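Household Chores Working Group, Olis project
Minutes, 16/01/2025, Oakley

1. Minutes of the October meeting accepted without change.

2. Dish handling. Hodirano reported on the rack task with two arms and a small light blue or blue and white item. Views of the work at hand:

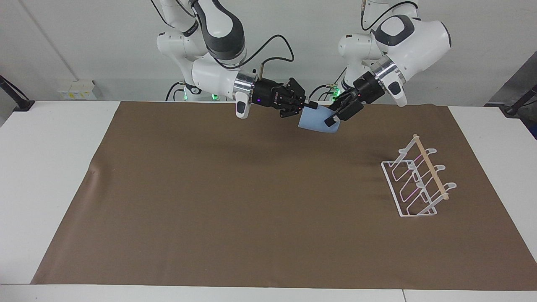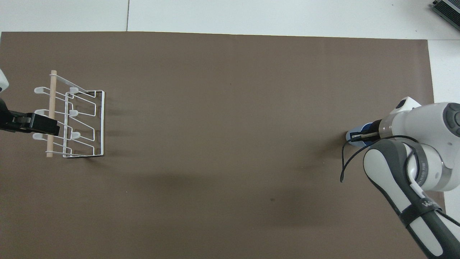 Minutes, page 3 of 9

Discussion. Grasping was judged adequate for trials. Placement in the wire rack was not. Over 1,224 logged attempts, the mean time per item was about 20 seconds, against a target set for a kitchen worker. It was agreed that the task cannot yet be offered as unattended.

3. Shop floor. Jemonley asked whether bin sorting could use the same grippers. Deferred pending wear figures.

Actions
Hodirano: repeat rack trials with the lighting fixed.
Oakley: circulate the failure log.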